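Bench notebook, household chores strand
June 2020

Moved on to the rack task. Notes mostly for me and for Pao-chu Fung, who picks it up when I am on the Stornon work.

Where we are

The question from Cullberg has not changed since November: which chores could a machine take over in a small flat or a stockroom, and which are still a waste of everyone's time. My answer is still that carrying is nearly there and putting away is a long way off. Most of what people call tidying is putting away.

Cloth is on hold. The towel results were poor and I don't want to spend another week on corners. Cups are fine as long as the handle faces out. Shelves and racks sit somewhere between the two, so they are next.

Task as written

Take one item from the table, put it on the shelf, let go, back out without shifting the rack. A person does it with the hand-held gripper first, 20 runs per item, and the policy is trained on those. Then the arm gets 10 tries per item. A try counts if the item stays up and the rack ends where it started. I have left speed out of it. Caremik asked for a time limit and I said later.

Items for the first round: tea tin, spice jar, folded cloth, small box, sponge, mug. That makes 6, and the sponge is only there to give us an easy one.

What went wrong on the arm

Tea tin and small box were good. Spice jar went in and then came out again with the fingers on the way back, more than once. The fingers open wide enough, but the policy starts to retreat before they have finished opening. Same fault as with the cups, only there it didn't matter because a cup on a flat table has nowhere to fall.

Mug clipped the edge of the shelf from below. The shelf panel is thin and dark, and when you come at it level there is very little to see. I think the policy is guessing the height from the uprights. Yen thinks it is guessing from the desk behind and would like to hang a plain sheet at the back to find out. Cheap to try — will do it before we change anything else.

Folded cloth: went on, hung over the front, slid off. Not sure that is a robot problem. I had to fold it again myself to get it to stay.

Overall 86 per cent on tin and box together, which sounds better than it is. A person at home would give up on a helper that dropped one jar in a week, never mind one in an afternoon.

Working by hand

Did a set of demonstrations myself to see how it feels. The thin rods are the awkward part. You steer round the legs without thinking, and the wire foot lies along the tabletop where a finger wants to go if you come in low from the right. I noticed I was lifting my wrist early every time to clear it. If all of us do that, the policy will only ever have seen high approaches, and it explains why it has no idea what to do with anything that starts close to the rack.

View from the gripper with the fingers open, facing the rack:

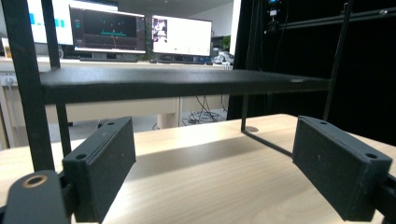

To do

Plain sheet behind the table, repeat the mug only.

Add a pause after opening, before the retreat. Ask Yen whether this goes in the demonstrations or in the controller.

New demonstrations with low starts, Pao-chu and me both, so it isn't all one person's wrist.

Drop the cloth from this round and tell Cullberg why.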